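Sturneck opens its snack corner to all tenants

Sturneck has finished the shared snack corner at its Pisport building. It has a white microwave, a kettle and a bowl. Ambition stopped there.

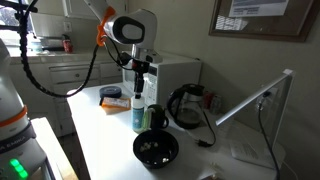
Tenants had asked for a kitchen since June - they got a counter.
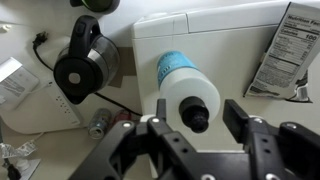 PISPORT, 30 Dec 2024
"People want hot water and somewhere to put a mug," said Sherif Tahiri, building manager.

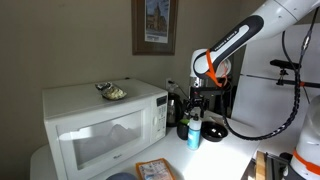
The microwave and kettle, with a framed print on the wall.

Tenants wipe up after themselves.

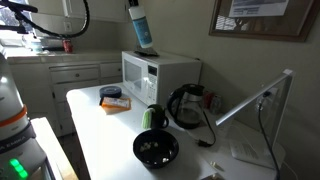 Press contact: Uwe Kleinschmidt, Sturneck.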